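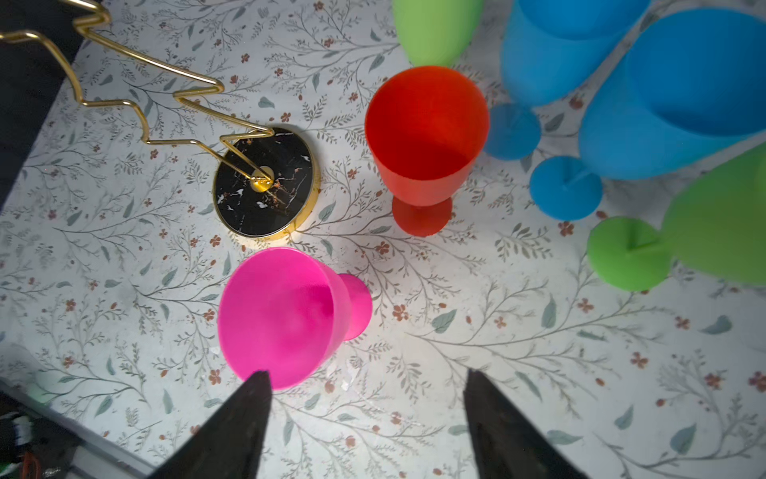

Gripper arms for table clearing: buying and budget questions

Last updated Thursday, May 17, 2018

Who is this page for?

Venues and caterers thinking about a small arm for handling cups and glasses. Fiore supplies and services the Lundotau arm and fits it with either of two grippers.

What does a basic set-up cost?

The arm is priced on quotation. The two-finger gripper adds £678 and the wrist camera adds £400. Cabling is included up to the control box. Delivery and VAT are extra.

Do I need the wrist camera?

If your cups always sit in a rack, no. If they may be standing up in one place and on their sides in another, yes, and you should budget for it from the start. Adding it later means a return visit and a new calibration.

Can it pick up stemmed plastic goblets?

Yes, but plan for set-up time. A goblet on its side can be taken by the stem, the foot or the rim, and each grip has to be set up separately. Send us samples of every cup you use, in every colour. Translucent plastic needs more work than solid colours.

Does the tablecloth or table pattern matter?

It can. Busy floral prints take longer to set up than plain surfaces. Tell us what you use before we quote.

What about centrepieces and other ornaments?

List them on the order form. The arm has to be told what to leave alone. Tall wire stands and anything on a heavy base should be measured, including any part that leans out over the table.

Narrow or wide fingertips?

Narrow tips for crowded tables, wide tips for trays and boxes. A spare pair of either is £400. We suggest ordering one spare pair with the arm.

How much room should I allow?

Leave space beside the table for the control box and cables, away from any walkway. The Flurnar trolley holds both, but is sold separately.

Will it work with my Kustov controller?

Only with the adaptor. Ask for it on the quote.

Can I hire before buying?

Hire starts in July. Half of the first month's fee comes off the price if you go on to buy.

How long does a quote last?

Two months. After that we check prices again and send a fresh one.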